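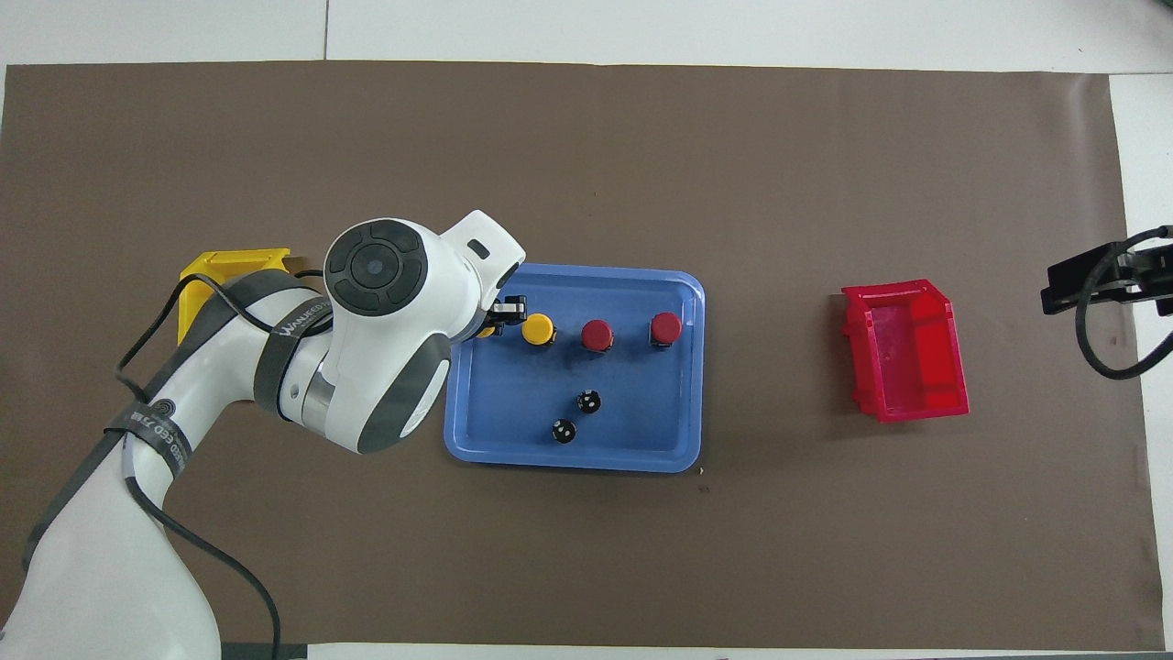
A blue tray, a red bin and a good deal of brown paper at Serel's workshop in Dusville.

The arm has been thinking about a yellow cap for 18 seconds. I have been thinking about lunch. Meenakshi Sundaram, watching a log scroll past on her laptop, is the only one of us making progress.

"It has a grasp," she says. "It has 171 grasps. It can't pick one."

Sundaram writes the planning layer of Woro, the software Serel hopes will let an arm sort small parts without a person drawing every move in advance. The job sounds like something you would hand a bored child. Look at the tray, choose a part, work out how to get the fingers around it, go. Most of the trouble lives in the third step, where the planner dreams up ways to reach the part and throws out the ones that would hit a neighbor, the lip of the tray or the arm's own elbow.

Until June, Woro scored what was left and took the winner. Then two grasps would come out nearly tied, the camera's estimate would shift by a hair, and the winner would change. So would the plan. The arm dithered like a man in front of an open fridge.

The fix, borrowed from an old scheduler by a colleague named Ruotsalainen, is plain stubbornness. Once Woro has chosen, a rival grasp has to score 5 percent better before it gets a hearing. Sundaram had the setting at zero this morning to show me the bad old days – a courtesy I could have lived without.

She changes one line and restarts the planner. The new plan arrives in 100 milliseconds. Then she frowns, scrolls back up and starts reading the log again from the top.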